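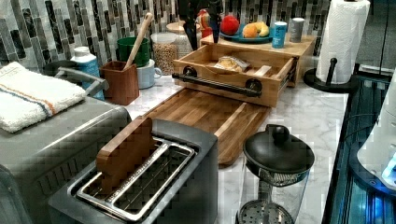 **Lodton Robotics Club**

# Ilonel Breakfast Kit - counter props for class and club arms

Updated 2018-05-10. Shipping again, riser backorder is cleared.

Props for teaching a robot arm to do kitchen stuff. We build these in the school woodshop and sell them to other clubs, money goes back into the arm. Set it up on any counter or a sturdy table. Add your own toaster, fruit, dishes, whatever you have.

**Price:** $151 full kit, pickup or shipped. Parts separately, email us.

## In the box

- Riser shelf, light wood, with pull-out drawer in the front. Black pipe-style handle already mounted, two flanges
- Toast slice, wood, shaped like bread
- 2 spare toast slices (you will want them)
- Task cards, laminated
- Score sheet, one page, copy as many as you like
- Small bag of screws for the handle. Same size for both flanges

NOT in the box: toaster, cutting board, French press, canisters, plate, fruit, cans, paper towel holder. All that is regular kitchen stuff. Raid the staff room or a thrift store.

## Setup

Riser goes at the back of the counter, drawer facing out. Leave enough room in front to pull the drawer all the way open, and check that the arm can get over the toaster without hitting the shelf. Toaster up front, UNPLUGGED. Cord taped up underneath. The slices are wood and they are not going anywhere near a hot element, please.

We like a busy counter for the later rounds - mug, jar, towel, bottles along the side. For week one clear most of it off. Toaster and one slice is plenty.

## Tasks on the cards

1. **Toast out.** Grip the slice by the top edge, lift straight up, set it on the cutting board.
2. **Toast in.** Same thing backward. Much harder, the slot is narrow and a slice that leans even a little will catch on the guides.
3. **Drawer.** Open by the handle, take out the bag, close.
4. **Fruit.** One piece off the plate without moving the plate. Banana counts double.
5. **Cans.** Swap the places of two small cans on the shelf.
6. **Full breakfast.** 1, 3 and 4 in a row, no resets. Time limit is 35 minutes with setup included.

Card 3 used to say "snack bag or bread bag". Either is fine. Use a clear bag if your doing anything with vision, shiny plastic is good practice.

## Fits which grippers

Two-finger grippers do best. Needs to open at least 40 mm for the fruit, more for a big apple. Slices and handle need way less. Tested with our own arm and with the Wundent classroom arm. The Wundent has trouble on the drawer at full reach so move the riser foward a bit for that one.

Suction only: you can do card 1 maybe. Skip the rest.

## Care

Wipe with a damp cloth, don't soak. Sand the slice edges when they get fuzzy, fine grit. If the drawer sticks rub a candle on the runners. Handle screws work loose after a lot of pulls - check before every meet.

## Returns

Unused kits, end of May. After that we're on break and can't pack anything up. Broken slices we replace free, just send a note saying which card did it, we keep a list.

## Ordering

Email the club, subject line "Breakfast Kit", with your shipping address and what arm you run. School purchase orders OK. Pickup is at the Chu Building woodshop after classes, bring a box with handles, riser is heavier than it looks.

Next version might get a second drawer. Not sure yet.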